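Progress report to the Telanwood Fund, second period
Project: Perennial border trials at Nalturside
Prepared by: Meirion Probert, trial supervisor

Status: on schedule for planting and recording, behind on soil work in the lower section. Spending is within the approved budget. One change to the plan is requested under "Changes requested."
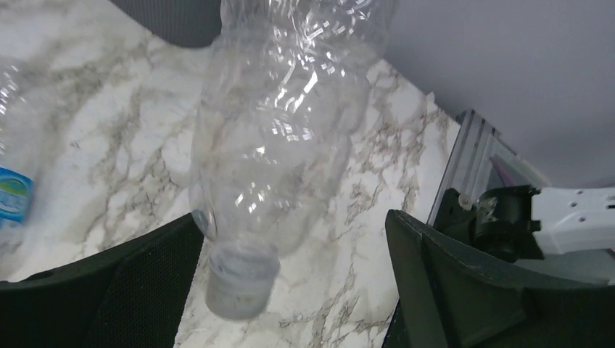
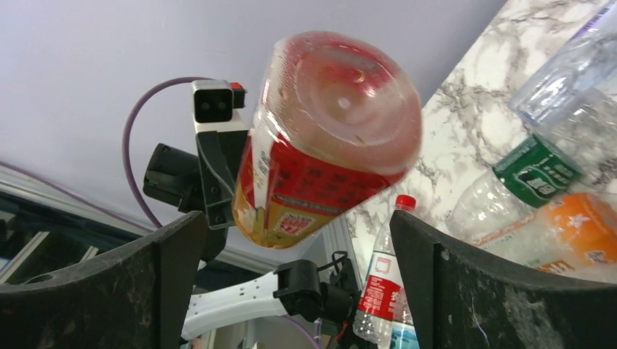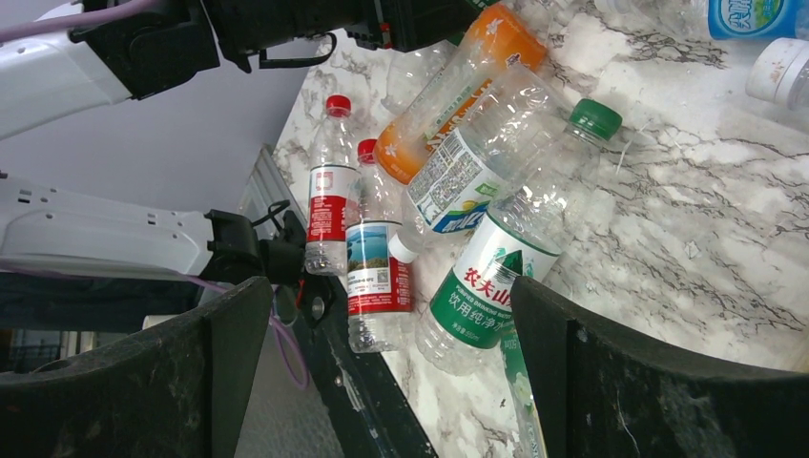

1. Work completed

The upper border was cleared, edged and divided into 11 plots in March. Each plot received the same base planting of sedges and hardy geraniums, with the test perennials set out in blocks of eight plants. Plot boundaries are marked with steel pins set flush with the soil so that the mower can pass over them. A planting plan with plot codes has been lodged with the Nalturside office, and a copy is attached to the budget sheet.

Mulch treatments were applied in April. Composted bark was used on plots 1 to 4, leaf mold on plots 5 to 8, and the remaining three plots were left bare and hoed. The bark was supplied by Usmani under the existing order. The first delivery contained a large share of coarse pieces and was put through a screen before use. The second delivery did not need screening.

Recording began in May and has continued every two weeks. For each plot the record covers plant height, ground cover, weed cover, signs of slug damage and the number of plants lost. Soil moisture is read at two depths with the Vundura probe. All readings are entered on paper sheets in the garden and copied to the shared file by the end of the same month.

2. Findings to date

These are first-season figures and should be read as provisional.

Losses are low. Out of the full planting, six plants have been lost, all of them in the bare plots and all before the end of June. Five were astrantia. The replacement stock has been planted in the same positions and coded separately so that it does not enter the first-season results.

Weed cover was lowest under composted bark in every recording from June onward. Leaf mold performed well until midsummer, then thinned as it broke down, and annual weeds came through at the plot edges. The bare plots took the most labor. Hoeing time on those three plots was almost 40 percent of all weeding time logged on the border.

Soil moisture under both mulches stayed above the bare plots through the dry spell in July. The difference between bark and leaf mold was small at the upper depth and could not be separated at the lower depth. More readings are needed before anything is said about it.

Slug damage was heavier under leaf mold, mainly on hostas and young delphiniums. The delphiniums recovered. The hostas are marked down for the season in the plant scores, and the notes column gives the reason.

3. Problems and delays

The lower border has not been planted. Test pits dug in April showed a compacted layer at spade depth across most of the section, with standing water in two of the pits. The section was forked over in May, which improved the east end only. Planting into the rest would have mixed a drainage problem into the mulch comparison, so it was held back.

The moisture probe gave readings that drifted in late June. It was checked against oven-dried soil samples, found to be reading high, and reset. The readings from the affected recording have been kept in the file but are flagged and left out of the averages.

Plant labels were a smaller problem. The pencil labels used in the first weeks faded or were pulled out by birds. They have been replaced with stamped metal tags wired to short stakes. No plot lost its identity, as the steel pins and the plan agreed throughout.

4. Changes requested

We ask to move the lower border planting from this fall to next spring, and to use the time for a single perforated drain along the back of the section. The cost can be met from the plant budget line, which is underspent following a lower price on the geraniums. No increase in the total grant is requested. A revised budget sheet is attached.

If the Fund prefers to leave the plan as it stands, the east end can be planted alone this fall as a reduced set of plots. That would give a weaker comparison and is not our first choice.

5. Next period

Recording continues every two weeks until the first hard frost and monthly after that. Herbaceous growth will be left standing through December, then cut back in one pass, with the cut material weighed by plot. Bark and leaf mold will be topped up to the starting depth in early spring. Soil samples for organic matter will be taken from all plots before the top-up.

A decision on the drain is needed before the ground becomes too wet to work.

Attachments: budget sheet (revised), planting plan, recording summary by plot.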